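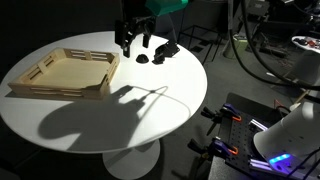 How to prepare a publication list for a staff page

Staff at the Kaltgate Institute for Area Studies keep their own publication lists. The web office copies them over twice a year, and lists sent after 1 December go up with the summer update.

1. Start with the newest item and work backward. Forthcoming work goes first. Write "forthcoming" where the year would be, and use it only if the contract is signed. A chapter still under review belongs under "Work in progress."

2. Put edited volumes, articles and chapters under separate headings. If you have fewer than five items in all, leave the headings out.

3. Give the full name of the press or journal. Readers outside party politics or comparative government may not know the short forms.

4. For a co-edited book, list the editors in the order on the title page. With more than four authors, name the first and add "et al."

5. Translate titles that are not in English and put the translation in square brackets after the original. For Chinese, Russian and Kazakh titles, pick one romanization system and stay with it through the whole list.

6. Working papers in the Didura series need the paper number. Papers in the older Nakon series were never numbered, so give the year and the page count.

7. Save the list as plain text and upload it in Kubo under Profile, then Research. Bullets pasted from a word processor often come through doubled. Check the preview and delete the extra ones by hand.

Changes take roughly nine working days to show on the public page.

Last updated 1 August 2021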